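Visit to the Morelli paper mill, Ditley
Posted 1/26/21

I had wanted to see the Morelli mill for a long time. It opens to visitors on a handful of days each winter, when the river is high enough to run the wheel, and places go quickly. I got mine by calling the office twice.

Ditley is a small town and the mill is at the bottom end of it, past the feed store and across a one-lane bridge. Parking is on the grass. There is a sign on the gate with the year 1673 on it, which is when the first mill on the site was licensed. Most of the present building is later. A fire took the upper floors, and the stone only goes up to shoulder height on the street side. The rest is brick.

Our guide was Oana Cozma, who has made paper there since she finished her training. She took six of us around, starting with the rag room. Cotton offcuts come in by the bale from a shirt factory and are sorted on long tables by weight and shade. Anything with elastic or polyester thread goes out. The buttons are long gone by that point, although she keeps a jar of the ones that slipped through.

Next door is the beater, a big oval tub with a bladed roll at one side. The rags go around and around in water until they turn into pulp. It is loud and you have to stand behind a rail. Oana said a short beating gives a soft, blotting kind of sheet and a long one gives something hard that rattles when you shake it. She had one of each to pass around. The hard one really did sound like thin metal.

The vat room was the part I had come for. It is warm and the floor is always wet, so wear proper shoes. The vatman dips the mold, lifts it level, gives it a shake in both directions, and lets it drain. Then the coucher rolls the sheet off onto a felt. The two of them were working without talking, and the pile went up at a steady pace. A good day at one vat is 3000 sheets in the small size, according to the board on the wall, though that record is from before the war. They do not try to match it now.

Each of us got a turn. Mine came out thick on one side and had a drip mark in the corner, where water had fallen off my sleeve. They call those papermaker's tears. I was allowed to keep it.

The drying loft is up 104 steps if you count from the yard, and Oana does count, since she carries the felts. It has shutters all along both sides that can be slid open or closed depending on the wind. Sheets hang over ropes in groups, called spurs, and stay up there for several days. In July it can be done overnight. The ropes are coated with beeswax to stop them from staining the paper.

After lunch (soup and bread in the old counting house, included in the ticket) there was a talk by Arlo Thibodeaux on watermarks. He has spent years matching the marks in old account books to the molds they came from. The trouble is that molds were made in pairs, and the wire figures shifted and were sewn back on, so one design can show up in a dozen slightly different states. He handed out copies of a Morelli mark, a stag over a letter M, at three stages of wear. By the last one the stag had lost an antler. 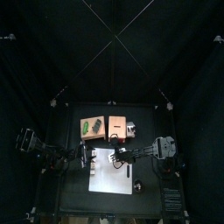
Arlo's main advice on looking at old paper was to control the light. A watermark shows best with the light coming through the sheet from behind, but the ribs left by the mold show better with one lamp set low to the side and everything else dark. Black cloth is good for this because it throws so little back. A work table with black fabric walls on the left, right and back, like the one in the picture, would keep most stray light off a sheet from those directions. A pale board lying on a black table stands out clearly, and white paper will do the same. At home he gets by with a closet door and a black bedsheet.

The shop is by the exit. It sells seconds by the pound, which are fine for letters and printing. First-quality sheets are expensive and kept in drawers, so you need to ask. I bought a bundle of seconds and a bottle of Sulex, a gelatin size for brushing on soft paper so the ink does not spread. I have not tried it yet.

A few practical points. The card reader was down, so bring cash. The loft stairs are steep and there is no elevator, but the vat room and the rag room are both on the ground floor. Photography is fine everywhere except in the mold store. The bus from Voltodow stops at the bridge, and the last one back leaves before the mill closes, so check the times before you go.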